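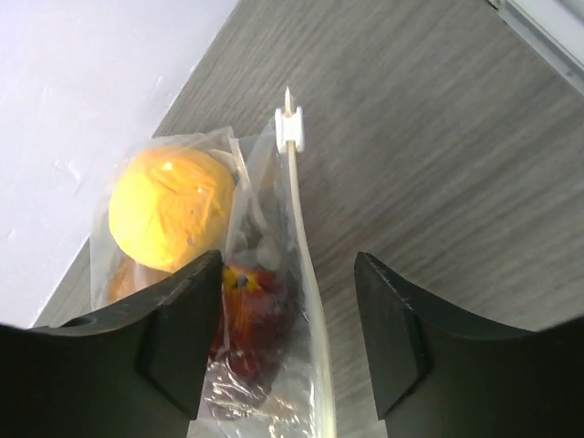

Entretien pince, cellule Merkska : usure des patins et prise des sachets
Forum Maintenance > Préhenseurs et outillage

hemitz_regleur
Bonjour à tous. Je m'occupe d'une cellule Merkska à un bras, pince parallèle à deux doigts noirs, caméra au poignet. Elle prend des sachets plastique souples et divers petits objets. Depuis avril les sachets glissent à la levée, surtout les zippés. Le compteur de la pince affiche 3,554 (en milliers de cycles, le constructeur garde la virgule anglaise, donc j'hésite sur la lecture). Les patins n'ont jamais été changés. Pression de serrage d'origine. Je nettoie à l'alcool isopropylique tous les 300 cycles. Est-ce que je change les patins ou est-ce que je retouche d'abord le réglage ?

pascal_vide
Le compteur Merkska est en cycles simples, pas en milliers. 3,554 c'est trois mille cinq cent cinquante-quatre. Donc tes patins sont jeunes. Regarde plutôt le parallélisme.

hemitz_regleur
OK pour le compteur, merci. Le parallélisme je l'ai contrôlé au montage, pas depuis.

doigt_mou
Nettoyer à l'alcool tous les 300 cycles c'est trop souvent. Ça durcit la surface. Chiffon sec et c'est tout. J'ai flingué un jeu complet comme ça chez Altthorpe.

pascal_vide
Pas d'accord. L'alcool n'abîme pas ces patins si on laisse sécher avant de relancer. Ce qui les abîme c'est de serrer à vide. La notice recommande l'alcool, page entretien.

doigt_mou
La notice recommande aussi de ne jamais démonter les doigts, tout le monde le fait. 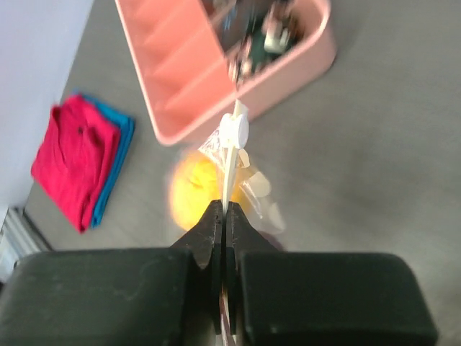
Pour le parallélisme, ma méthode : fermer à vitesse lente sur une cale fine, bras à l'arrêt, et regarder le jour entre les doigts sur toute la hauteur. S'il est plus large en haut, les vis de base ont pris du jeu. Sur une tige fine comme la blanche que vous tenez là en bout de doigts, le défaut peut passer inaperçu, le contact se fait seulement aux extrémités. Par contre les petites marques sur les faces, je les surveillerais. Avec un film plastique, la moindre zone lisse suffit à perdre la prise.
(posté par konstantinidis_sav)

hemitz_regleur
Merci. J'ai fait le test ce matin à 7 h avec une cale. Le jour est plus large en haut. J'ai donc bien du jeu à la base du doigt droit.

konstantinidis_sav
Dans ce cas ne touchez pas à la pression tout de suite. Dans l'ordre :

1. Bras en position de maintenance, énergie coupée, cadenas posé. Débrancher la pince.

2. Déposer le doigt droit, nettoyer la portée au chiffon sec, vérifier qu'il n'y a pas de débris de film dessous. Les miettes et les bouts de plastique se logent là.

3. Remonter avec du frein-filet faible, serrer en croix. Refaire le test de la cale.

4. Contrôler les patins en bout de doigt. Des rayures claires sur l'arête ne sont pas un motif de remplacement. Un bord décollé, si.
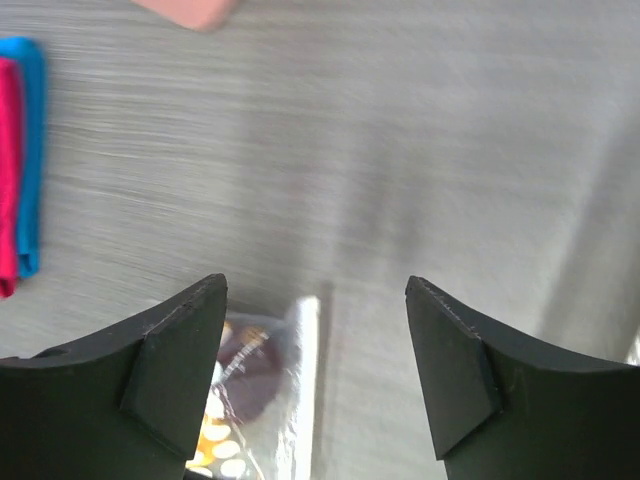 5. Refaire le zéro de la pince dans le menu outil, puis 12 prises à vitesse réduite sur le même sachet. Noter les glissements.

6. Seulement après, monter la pression d'un cran si besoin.

doigt_mou
Frein-filet sur des doigts qu'on démonte tous les mois, non merci. Rondelles éventail.

konstantinidis_sav
Du faible se démonte à la main avec une clé normale. Les rondelles éventail marquent la portée et on perd l'alignement au bout de quelques démontages.

doigt_mou
Chez moi ça tient.

hemitz_regleur
Fait cet après-midi. Il y avait un morceau de film sous la portée du doigt droit. Remonté au frein-filet, zéro refait. Sur les 12 prises, 3 glissements, toutes quand la pince attrape le sachet par la bande du zip. Au milieu du sachet rien à signaler.

pascal_vide
Donc c'est le point de prise. La bande est plus raide que le film, ça roule entre les patins. Décale la consigne vers le contenu et ferme moins vite.

konstantinidis_sav
D'accord avec pascal. Gardez la pression d'origine et refaites une série avec le point décalé.

hemitz_regleur
Je fais ça demain. Pour le nettoyage je passe au chiffon sec en attendant, et alcool une fois par semaine. Quelqu'un a la référence des patins de rechange ? Sur le catalogue Merkska je trouve deux modèles et la photo est la même.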